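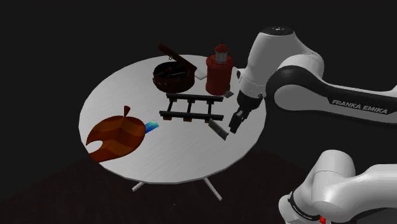
4. Sending in your manuscript

OK, you've read the scope notes and you think your paper fits. Let's get it into Paiva, the submission system we use at the Plernonia Review of Rural Economies. I set up most of these screens with Ebise Weldu, so grumbles can come to me.

1. Go to the Paiva login page and pick New Author. If you've reviewed for us before, use your reviewer login and click Switch Role at the top right.

2. Choose your article type. Research papers can run to 8,000 words, country notes to 3,000.

Note: Policy comments go to Annick Delaunay by email. Paiva has a button for them, but please leave it alone for now!

3. Paste in your abstract. I always paste mine as plain text first – the box does strange things to curly quotes and superscripts.

4. Upload two files, one with the title page and one with no author names anywhere. Check the file properties too (mine still said "Hagos Zeleke" the first time I tried this, and I had to start over).

5. Add tables as editable text. Trade and household survey tables go in at the end, one per page.

Caution: Don't hit the Back arrow in your browser during an upload. You'll lose the whole form. Use Previous Step at the bottom.

6. Enter your funding details, or type None.

7. Click Build Proof, open the PDF and read it all the way through, then click Approve.

You'll get an email with a manuscript number, something like 2416. Keep it handy and put it in the subject line whenever you write to us. If you see error 406 at step 7, your file name has a space or an accent in it. Rename it and upload again.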